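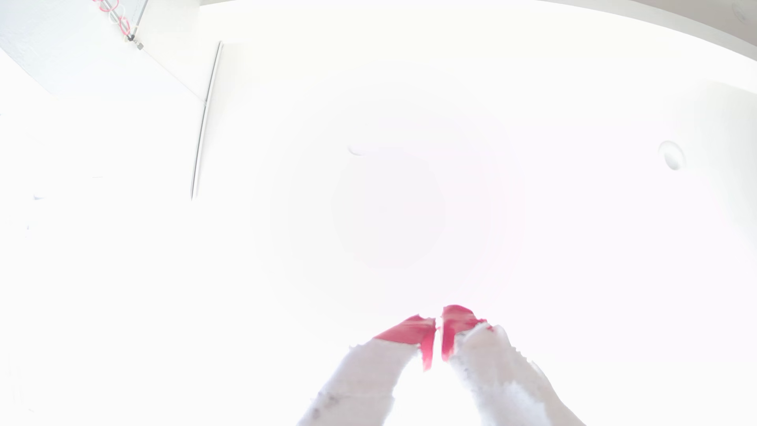
Hanne Riis says she'd do two thin coats of flat and leave the stain blocker out, but her ceiling in Toft was new drywall so idk if that counts.

Roller marks showing on bedroom ceiling, only at night
asked in Painting & Walls, 2312 views

Painted it twice now. Flat white, the cheap Girnon stuff, 200 sq ft room. Daytime looks fine. Lamp on and there's stripes all the way across, wall to window. Sanded a bit with 200 grit, no change. Do I need primer? Don't really want to buy a third gallon – already spent too much on this room.

3 answers

Lap marks. Your edges dried before you got back to them. Close the windows, turn the heat down, load the roller more than feels right and keep going, no breaks. Last coat all in one direction, toward the window. Skip primer unless you sanded thru to bare spots. I used a 1/2 inch nap on mine, the 3/8 left lines.
Also check the date on the can, old paint drags.

same thing here in Bratdale. switched to Nindau ceiling paint and it went away. goes on pink and dries white so you see where you missed. expensive tho

Is it textured at all? If so ignore the above, you want a thicker nap and probaly a pole sander first. 210 grit or whatever they sell, just knock the ridges down, wipe it, wait overnight. Cutting in last can leave a band around the edge too – do that first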